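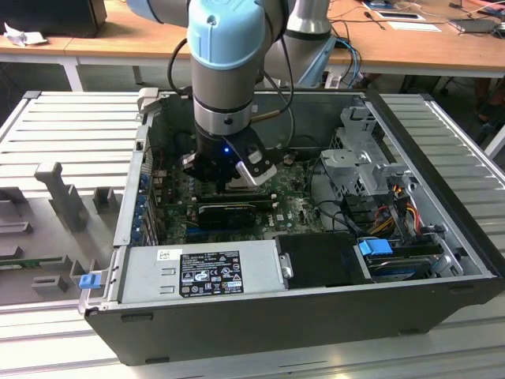 Arm over the open case, gripper above the processor area.

Recording card-removal episodes in Drisport

1. Lay the case on its side on the slatted table. Put the gray plastic panel to the left, clear of the arm's path.
2. Start the Birnia recorder and set the episode limit to 40 seconds.
3. Bring the gripper over the middle of the board, then press record. Every episode starts from this pose.
4. Guide the arm to the expansion card, grip, lift and release. Stop recording.
5. Label the episode "success", "partial" or "fail". Keep the failures.
6. After every 100 episodes, rotate the case slightly and repeat.

Train the first model at 800 episodes. The current set holds 2182.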